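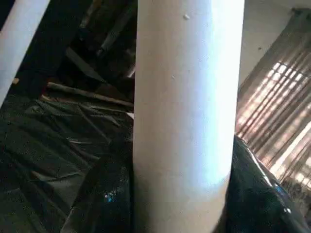 Column cell FAQ: setup, upkeep, small repairs

Same questions keep coming in so here they are in one place. Applies to the Nondel arm with the wrist camera, the one we use for column inspection and touch-up at Cestside. If you have the older Udier controller most of this still holds, menus are in a different order.

14 comments
Share

What does the cell do?

Looks over painted columns and pipes up close, marks bumps and specks, sands and touches up the ones you approve. Doesn't decide on its own. You approve every mark on the pendant or nothing happens.

How much room do I need?

Base plate plus clear swing on all sides. Watch the elbow, not the wrist. The elbow is what hits things. Stacked boards, planks leaning on stuff, old pipe: if it's inside the swing, move it or set a keep-out zone. Move it is better. Keep-out zones get forgotten when the base shifts.

Do I have to cover the floor?

Yes. Plastic sheeting around the foot of the column, both sides. Dark is OK, clear is OK. Tuck it in close at the base, tape it flat if you can. Big loose folds are a pain for two reasons, the hose snags and the camera sees shiny ridges and wants to call them edges. Set the low limit on the scan above the top of the plastic and the second one goes away.

I get false marks on the column. Why?

Light, nearly always. Window on one side gives you a bright band down the paint and the software reads the edge of the band as a ridge. Sun through a grille or lattice is worse, you get patches. A thin curtain helps some but doesn't kill it. Things to try, in this order:

Rerun when the sun is off that side.
Hang something solid over the window.
Drop exposure two steps on the wrist camera page.
Turn on double pass. Slow but it throws out most of the junk.

Don't raise the mark threshold to get rid of glare. You will lose real specks with it.

Which bumps should I approve?

Raised ones, if your glove catches on them. Tiny specks and dimples in matte white mostly vanish at standing distance, leave them unless the client asked. A raised bump near the top of a column usually gets approved because people do look up there. Check by hand first. Takes a second with the step ladder, arm in hold.

What order do I power up?

Air, then controller, then arm, then camera. If the camera goes first it comes up without a handshake and you get error 170. Not a broken camera! Shut the camera off, wait, turn it back on. If 170 comes back after that, reseat the plug at the wrist, the small one under the cover. The pins are fine, go in straight.

How often do I calibrate?

Every time the base moves. Even a nudge. Otherwise every 8 columns. Calibration card goes flat on a flat surface, not on the tarp. People keep puting it on the tarp.

The calibration fails at the last step

Card is bent, or glare on the card, or lens is dirty. Check lens first.

How do I clean the lens?

Arm in hold, pendant in your hand. Blower, then the dry cloth from the lid pocket. No solvent, no shirt sleeve. Sanding dust is gritty and you will scratch it. End of every shift, and before any scan that follows sanding.

Does the camera need to be level?

No. It sees the column at whatever angle the wrist is at and the software straightens it out. Tilted view on the pendant is normal. What it does need is distance. Too close and the column fills the middle of the view with no clean sides, then the fit drifts on a tapered or curved piece. Back off until both sides of the column show plus a bit of background.

What about clutter in the background?

Fine if it's darker than the column. Pale stuff at the same height can get picked up as a second column: a white bar, light pipe, a fresh cut plank. Draw the mask box tight on the one you want. The mask doesn't save between jobs on firmware before the May release, so redraw it.

Sanding pad, when do I change it?

10 spots per pad, fewer if the paint is soft. Gummed up pad leaves a shiny ring and you'll be touching up the touch-up. Pads are hook backed, pull from the side with the tab. Press the new one on with a flat palm, centred on the disk. Off center pad makes the wrist hum. Same hum with a fresh pad on straight means the bearing, see next.

Wrist bearing

Grease port is on the underside behind the rubber cap. 2 pumps, no more, wipe what comes out. Use the Hakala tube in the kit drawer, it's the one that won't creep toward the lens. If it still hums after greasing, or there's play when you rock it with power off and locked out, stop using it and send the wrist in. Don't open it. The seal inside doesn't go back together without the jig.

Hose keeps snagging

Route it over the shoulder, not along the floor. Clip at the shoulder, clip at the elbow, leave a loop at the wrist as wide as your hand. Run one slow dry cycle and watch the loop thru the full turn before you start for real.

Can I stand next to it while it scans?

Scan speed yes, outside the tape line. Sanding, no. Nobody inside the line, and lockout on before you reach in for anything, dropped pad included.

E-stop got hit, now what?

Find out why. Clear it. Twist to release, then reset on the pendant, then home. It homes slow and it goes UP first so check overhead. Any diagonal bar or brace up there needs to be in the job file before you home. If you can't clear it, jog the arm out by hand mode instead.

Packing up

Arm to fold position, cap on lens, air off and bled. Lift the plastic from the outside edges toward the column so dust stays in. Hose last. Log the pad count on the sheet inside the controller door, next crew needs it.

Last updated 2024-12-26

Share
37 shares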